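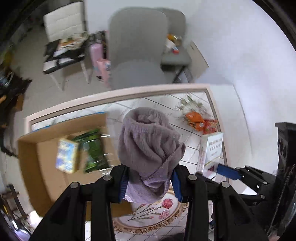
Brornura Community Laundry: progress report to the Blöndal Fund
2022-07-18

We promised you 1,512 loads of free washing in the first half of the year. We did 1,901, largely on account of a wet January and a broken boiler at the Vedoslow shelter, neither of which we can take credit for.

Spending is under budget by $700. Please don't take it back yet — the Buker dryer has started making a noise the repair shop describes as "interesting," and they charge by the hour for interest.

Two items are behind schedule. The evening hours have not started, as the landlord is still thinking about the keys. The folding table is ordered and has been ordered for some time.

The new sign-up sheet works well. The old one is still on the wall and people keep signing that too, so we now check both.

For the next half year we ask to move the sign painting money into dryer repairs. The present sign is missing one letter and seems to do the job. Receipts are attached in date order, apart from the parking ones.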